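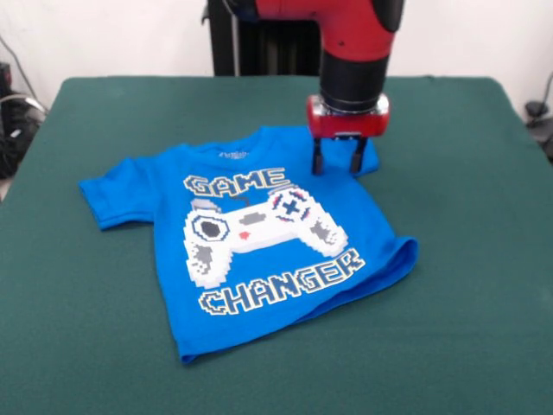
The result came in on the 15th June and Zinhle Magagula did not believe it, so she ran the count again before she told anyone.

She had the two columns side by side on her screen. On the left was the old policy, the one they had been feeding since October. On the right was the new one, trained on fewer demonstrations. There were 200 trials in each. The right-hand column was better, and it was better by a margin that should have taken another year of work.

She got up and filled the kettle in the corridor. When she came back the numbers were the same.

Gerrit Dlamini was in the lab with the door propped open by a box of children's clothes. He had bought the clothes himself, from the charity shops along the Bruklow road, and he was particular about them. He wouldn't have anything new. New cotton was stiff and held its creases where the factory had put them, and he said a robot that could fold new cotton could fold cardboard.

"Have you touched the evaluation script?" Zinhle asked.

"No."

"Has anyone?"

"Ask the log," said Gerrit. He was smoothing a shirt on the green felt with the side of his hand. "What's the matter with it?"

"It's too good."

He went on smoothing. "How too good?"

She told him. He stopped and looked at the arm, which was parked with its gripper raised, and then he looked at the shirt.

"That isn't right," he said.

They had been funded for three years by Venter, who made sorting equipment for industrial laundries and wanted to know whether a single arm could fold small garments without a purpose-built table. The answer so far had been that it could, a little over half the time, if the shirt was laid out kindly. The project was called Fetura. It had a logo, which Gerrit disliked, and a budget line for felt.

The trouble with cloth was that it didn't stay where you left it. A mug was in one place and had one shape. A shirt had a new shape each time, and a corner that had been a corner would roll under and become an edge. The old policy dealt with this by looking at everything, all the time, and it was slow and it lost its nerve. It would come down on a shoulder, pinch, lift, seem to think better of it and go back up. Gerrit had a name for that which he didn't use in front of visitors.

The new method had been Zinhle's idea. She had taken the 1395 demonstrations they had collected, all of them done by hand through the control rig, and thrown most of them out. She kept only those in which the operator had made a mistake and put it right. A slipped sleeve, a hem that flipped over, a pinch that caught two layers when it should have caught one. She had reasoned that the clean folds were all much alike and taught the arm very little, and that what it lacked was any notion of what to do next when things went badly.

She had expected a small gain. She had written "modest" in the plan.

"Run me one," she said. "Any one. I want to watch it."

Gerrit laid out a blue shirt, a small one with a game controller on the front, and left the hem curled up on one side because that was how it had fallen. He stepped back behind the tape and nodded. Zinhle started the policy from the desk.

The arm came down over the shoulder. It closed on the cloth and lifted, and the sleeve slid out of the fingers. The arm went down again a little further in, took hold, and brought the sleeve across. Then it did the other side. It spent a while on the hem. When it had finished there was a squarish packet on the felt, not beautiful, and the arm went home.

"Huh," said Gerrit.

"Again."

He shook the shirt out and dropped it. It landed badly, twisted, with one sleeve underneath. The arm folded it. It took longer this time and had three tries at the buried sleeve.

They did that until lunch. Gerrit tried to beat it, which he enjoyed. He used the yellow vest with the stretched straps and the pyjama top with one button. He used the shirt everyone called the eel. It failed on the eel. It failed on the pyjama top twice and then managed it.

"All right," Zinhle said. "So it's real."

"Something's real," said Gerrit. He was eating a sandwich over the bin. "I'd want to know what."

She knew what he meant. In their first year they had got a fine result that turned out to depend on a lamp. The lamp had been on for the training and on for the tests, and when a cleaner switched it off the arm couldn't find a collar to save its life. Zinhle had given a talk on that result. She'd had to write to people afterwards.

So in the afternoon they looked for the lamp.

They changed the lights first. They turned the felt through a right angle, and then swapped it for a grey one. Gerrit raised the table on blocks. Zinhle retrained overnight with a different random seed, and then with another, and came in each morning before the heating was on to read the numbers. They went down a little and stayed there. She wrote each run in the paper notebook as well as the file, a habit Gerrit had given her.

On the fourth morning she found it, or found a part of it.

She had been going through the demonstrations she'd kept, one after another, with the sound off. She wasn't looking for anything by then. She had a cold and it was something to do. The operators weren't named in the data, only numbered, and she'd watched perhaps an hour of it before she noticed that nearly all the clips had the same number in the corner of the file.

She opened the table and sorted it. Eleven people had worked the rig over the life of the project. Almost every demonstration with a mistake in it had come from one of them.

"Who's operator four?" she said.

Gerrit didn't turn round. He was re-taping a cable. "Why?"

"Because whoever it is drops things constantly."

He finished the tape, tore it, and pressed the end down with his thumb.

"That's me," he said.

She waited.

"It's my hands," said Gerrit. "They've been a bit off since the winter before last. Mornings, mostly. I can do a kettle and I can drive. It's the fine stuff." He held one of them up and looked at it as if it belonged to the lab. "I thought about stopping. But we were short of people, and I reckoned a slow fold was still a fold. I didn't know you'd go and pick them all out."

"You might have said."

"I might."

She turned back to the screen because it was easier. A clip was still playing. On it the gripper went down to a sleeve, missed, hovered, and went down again. She had seen the arm do exactly that all week. It had the same small wait above the cloth before the second try. She had put the wait down to the software.

"You always go further in," she said. "The second time. Everyone else goes back to the same spot."

"Well, it didn't work the first time."

"No."

"You want more cloth if you can't trust your grip," said Gerrit. "You take a bigger bite and sort it out after. My mother folded like that."

Zinhle wrote it down. Then she sat with the pen over the page. There was an honest way to put this in the paper and she wasn't sure of the wording. If the gain came from the mistakes, then anyone could have it by keeping their mistakes. If it came from how one man put them right, that was a different claim and a smaller one, and Floltari, who had the only other group working on small garments, would fail to repeat it and say so.

"I'll need to split it," she said. "Your corrections against everyone else's. Same number of each."

"There aren't enough of everyone else's."

"Then we'll have to get some. People will have to make mistakes."

"On purpose?"

"No. That wouldn't be the same." She thought about it. "Thick gloves, maybe. Or we slow the rig down so it lags."

"Gloves," said Gerrit. "There's a pair in the van."

He went to fetch them. While he was out she made a new folder and gave it a dull name, and put in for another 200 trials on the shared calendar. The form asked for a reason and she typed "control condition". Under it was a box for the names of everyone whose data was being used. In three years she had never filled it in, and neither had anybody else, as the system let you leave it empty.

Gerrit came back with the gloves. They were for gardening and had soil in the seams. He knocked them together over the bin and put them down beside the rig.

"You first," he said.

She pulled them on. Her fingers went thick and stupid at once. He laid the blue shirt on the felt and flicked one corner of the hem over so that it doubled on itself, and she took hold of the controls and brought the arm down towards the shoulder.

It closed on nothing. She lifted it, and went back to the same spot.

"See," said Gerrit.

"Don't coach me. It'll spoil the data."

He took his sandwich box and went to sit on the other side of the room with his back to her. She tried a third time and caught the edge of the sleeve, and lost it, and tried again.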